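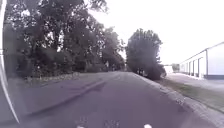 A paved path running between trees.

MUS 714 – Reading and Evaluating Printed Scores
Handout 2: Parts, Page Turns and Rental Material
Instructor: Hedvig Solberg
Revised 2021-04-10

Purpose of this session

Students have so far worked from full scores. This session turns to the orchestral part, meaning the printed music from which one player or one desk performs. A part is judged by different standards than a score. It must be readable at arm's length under stage lighting, and it must allow the player to turn the page without dropping notes.

Terms

Cue: a few measures of another instrument's line, printed small, to guide an entrance after a long rest.
Divisi: a passage in which one section splits into two or more lines.
Rehearsal mark: a letter or number that appears at the same measure in the score and in every part.
Errata list: corrections issued after printing. Check whether the list covers the score, the parts or both.

Page turns

A turn should fall in a rest. String players sharing a stand can manage with less, as the inside player turns while the outside player continues, but the loss of half the section is audible in soft passages. Where no rest is available, the engraver may leave part of a page blank or provide a fold-out sheet. Students should not treat blank space in a part as a printing fault.

Rental sets

Many works under copyright are supplied only on rental. Sets come with markings from earlier users – bowings, cuts, breath marks – and these may conflict with one another. Compare the first violin and viola parts before rehearsal. Use soft pencil only, and erase all markings before the set is returned.

Assignment

Obtain Set 841 from the ensemble library. It contains the wind parts to the Serenade by Liviu Ene in the Tavares edition. Mark every page turn that falls outside a rest, and propose a remedy for each. Written reports should not exceed two pages.

Reading

Celeste Fuentealba and Trygve Grønli, The Working Part, chapter 2. Reserve shelf, call number 2170.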